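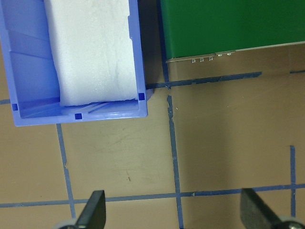
Storage & Tidying | Home Tips
Posted in September by the Juvidance household desk

Plastic storage bins last for years if they are washed now and then and kept out of strong sun. Most of the ones we get letters about have been ruined by heat, by weight, or by being put away damp.

Wash a bin in warm water with a squirt of washing-up liquid. Use an old toothbrush in the ridges and corners, where grit collects. Rinse it and stand it upside down overnight on two battens so air can get underneath. Don't use scouring powder. It scratches the surface, and the scratches hold dirt.

For sticky label residue, rub in a little cooking oil, leave it for 17 minutes or so while you do something else, then wipe and wash as normal. White spirit works on some plastics and clouds others, so try it on the base first.

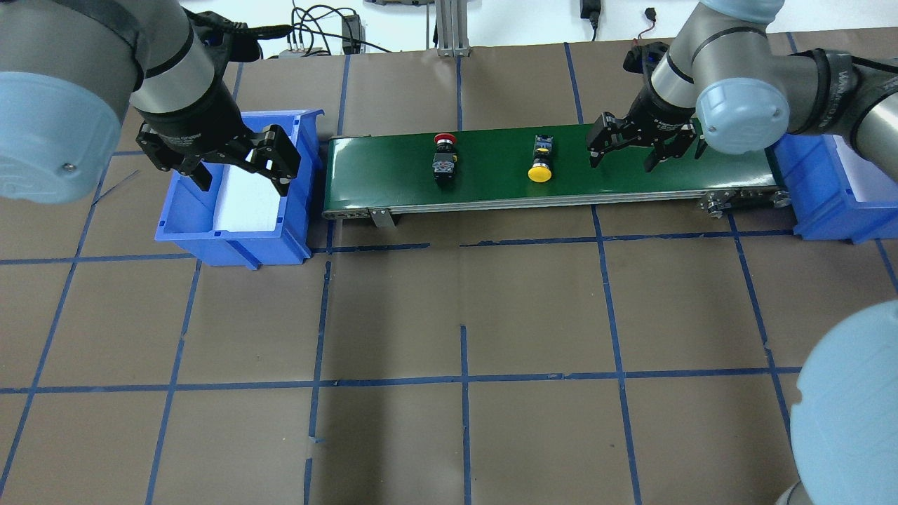
Weight is the next thing. A bin that will hold up to 77 litres shouldn't be filled with books or tins. The base bows, and the lid of the one beneath goes with it. Keep heavy things in small bins on the bottom shelf and use the large ones for bedding, coats and camping mats. Never stack more than 3 high unless there is a wall behind.

Glassware and ornaments travel better with foam under them. Offcuts from parcels will do. Cut them with a bread knife, slowly, with long strokes, and do it outdoors if the foam is the crumbly white sort. Put a folded tea towel between the foam and anything with a painted finish, as some foams mark paint in a warm loft.

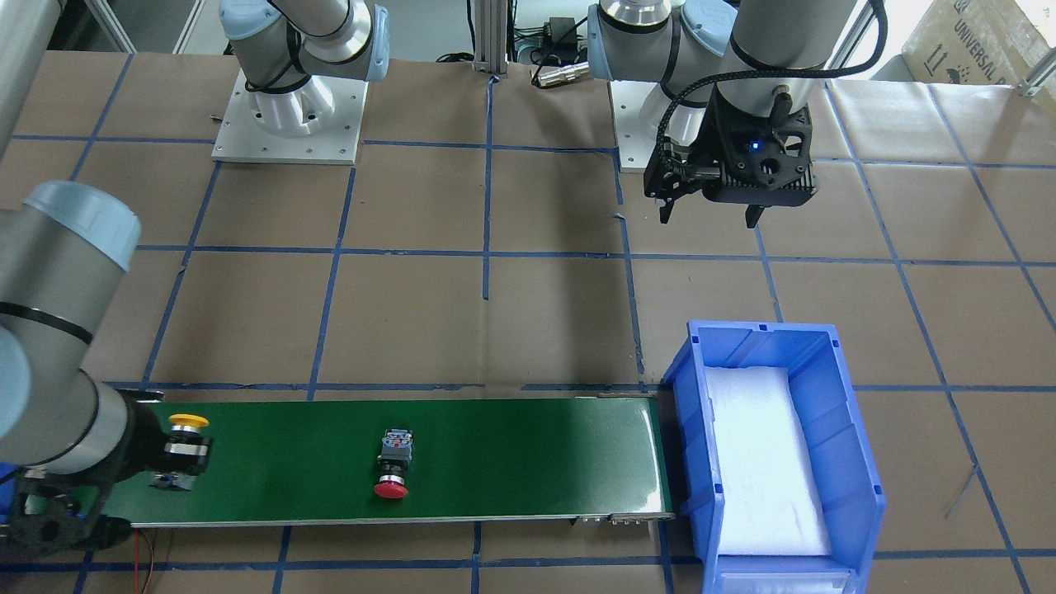 Can a cracked bin be mended?
A short crack in the side can be held with strong tape on both faces, and the bin used for light things only. A crack in the base will keep spreading, so keep that one for garden prunings.

Write the contents on two sides as well as the lid. Masking tape and a laundry pen are enough, and the tape peels off cleanly if you change it every year.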